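Can a Machine Do the Dishes Yet?

Shadi Sabbagh and I spent two days at Grondden watching robots have a go at kitchen chores. Tidying up after lunch is so much harder than it sounds, and I loved every minute!

Up close: a black finger, silver screws, plenty of scuffs.
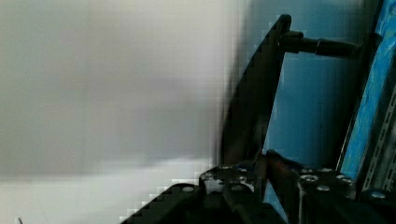
The practice kitchen

Play food and toy dishes, with a toaster oven on the right.

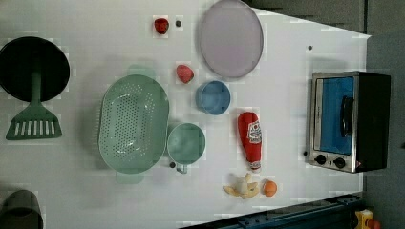
Colander, plate, bowl, ketchup, and two strawberries.

Wiping down is my favorite chore to watch (a sponge is a tricky thing to hold!). 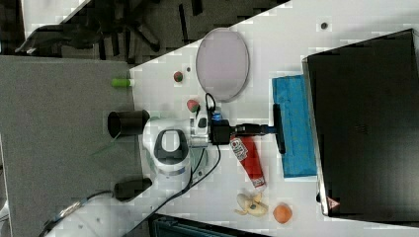

I'd still do my own dishes for now, but ask me again in December.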